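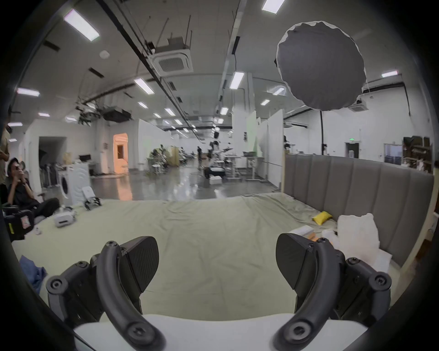
Where does the time go when a robot folds laundry?
Mostly into deciding. In our logs the fingers spend more of a run waiting on the planner than touching any cloth.

OK, so that's my opening. Pause for the one person who laughs. Then slide two.

I work on Deneo, the planning layer. Perception is called Jeko and belongs to Gilberto Henao, so please send complaints about depth maps to him. He's in the third row and can't leave.

Say early: cloth has no pose. A mug has a pose. A trouser leg has opinions. We started with a full mesh model of every garment, and it was beautiful, and it was out of date by the time it finished computing. March was a long month.

What we do now is cheaper. Jeko hands over candidate edges and corners, each with a confidence score. Deneo picks one, plans a pinch, and throws the rest away. After the grasp it looks again from scratch. (Don't get drawn into the memory debate here. Save it for questions.)

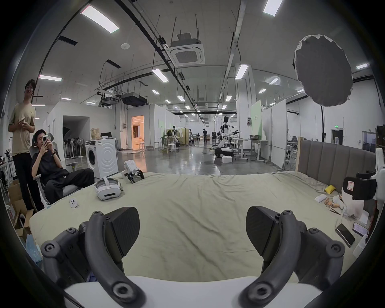
The other thing we got wrong was background clutter. Our first segmenter was trained on tidy surfaces, and it treated every wrinkle in a bedsheet as a possible hem. Colour helped less than you'd hope. We ended up labelling 386 frames by hand, and my own labels disagreed with each other often enough that I stopped checking.

Numbers slide, go slowly: 706 grasp attempts in the test set, 141 of them failures. Break the failures into 3 kinds: missed the cloth, grabbed two layers, grabbed the sheet underneath. The last one is my favourite, as the robot then tries to fold the bed.

Next slide, pinch planning. Approach angle matters more than grip force. Come in too flat and the tips skate; too steep and you collect the sheet as well.

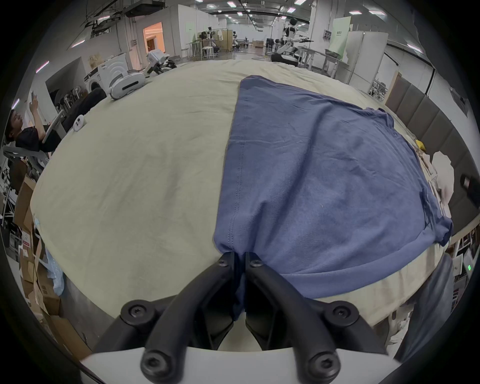
Fingertips closed on a gathered strip at the near corner of the blue garment.

Mention that the stitching is a decent cue for edge direction when the lighting cooperates. Mention that the lighting rarely cooperates.

Demo video if the venue's wifi is alive. If not, describe it with hands.

Last slide: the replay tool, Mollivden, and where to find the docs. Take questions. Gilberto gets the hard ones.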